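Oct 2, 2021

Hanging It Up: Emília Hájek on Shirts, Racks and Doing Without a Dryer

Emília Hájek has washed other people's shirts for most of her working life. She started in the linen room of a hotel, moved to a uniform service, and now runs Sodier, a small laundry on the ground floor of a former shoe store in Tosgate. Most of what comes through the door is shirts: work shirts, school polos, dress shirts for weddings and funerals.

Sodier has no tumble dryers. Customers ask about it nearly every week.

"We had 2 when I took over the lease," Hájek says. "They were old and they ran hot. One quit the first winter and I didn't replace it. Then I noticed we were getting fewer complaints about shrinking, so I sold the other one for parts."

The shop takes in about 300 shirts a week during the school year and fewer in summer. Everything is hung by the end of the working day, on racks along the back wall and in a second room where the heat is kept on low. A fan runs overnight. Shirts brought in before noon are ready the next afternoon, except in very damp weather, when Hájek calls customers and tells them to come a day later.

Her business partner is Norbert Dvořáček, who came from a furniture repair shop and looks after the racks, the boiler and the van. He says he knew nothing about clothes when he started.

"I thought a hanger was a hanger," Dvořáček says. "Emília had me hang the same polo on four different kinds and look at the shoulders in the morning. The wire ones left points. The wide wooden ones were too big for the kids' sizes. We went with plastic for most of it."

Hájek prefers to put the hanger in while the shirt is being held up by someone's hand and not while it is flat on a table. On a table, she says, the back sticks to the front and the hanger goes in crooked. She holds the shirt by one shoulder, lets it drop open, puts the hanger in through the bottom hem if the collar is narrow, and then settles each shoulder before the hook goes over the bar. With a polo she does up the top button first. With a T-shirt she never goes in through the neck.

"You stretch it once and it stays stretched," she says. "People do it at home because it's faster. It saves you maybe 4 seconds." 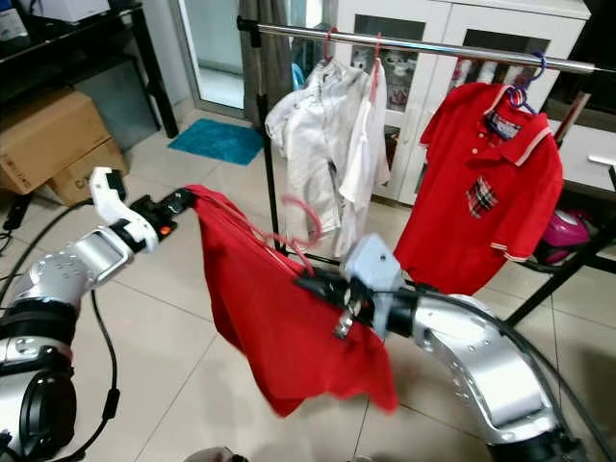
Color is the subject Hájek gets asked about most after shrinking. She washes reds on their own the first few times and tells customers to do the same. Once they have been through several washes she is less strict, but she still looks at what goes next to what on the rack. A red polo with white trim on the collar and sleeves, hanging on the same bar as a pair of white shirts, is the kind of arrangement she will accept only if there is a gap between them. The trim itself worries her more than the neighbors do. If a shirt like that sits in a heap after the wash, she says, the red can creep into the white at the edge of the collar, and there is not much to be done about it afterward.

"Take it out when the machine stops," she says. "Don't go shopping and come back. That's when it happens."

Whites have their own problem, and it is creasing. A white cotton shirt that dries crumpled has to be wetted again before it will iron flat. Hájek gives each one a hard shake, pulls the sleeves straight and runs her fingers down the front edge. She leaves a hand's width between shirts where she can. When the shop is full she can't, and those shirts take longer at the ironing board.

The ironing is done by Tobiloba Igwe, who works mornings and has been at Sodier for 4 years. He says he can tell from a shirt how it was hung.

"If the sleeves dried twisted, I see it right away," Igwe says. "I have to go over the seam again. If Norbert hung it, there's usually a twist."

Dvořáček does not dispute this.

The racks are a mixture. The older ones came with the lease and have been welded more than once. The newer ones, from a supplier called Oravec, have a single bar on top and legs that fold. Dvořáček likes them for the back room because he can move them to mop. He checks the bars with a dry cloth each morning, as a bit of rust on a bar will end up on somebody's collar.

For people drying shirts at home, Hájek has fairly short advice. Buy a rack with a bar high enough that the longest shirt clears the floor. Keep it away from the kitchen. Open a window for a while even in October, and turn the shirts around once if one side faces a wall. She doesn't think the color of the hanger matters, though she gives her own family a color each so that the clothes go back to the right closet.

Sodier will open an hour earlier starting next month. Drop-off is at the side door, and the phone is answered until noon.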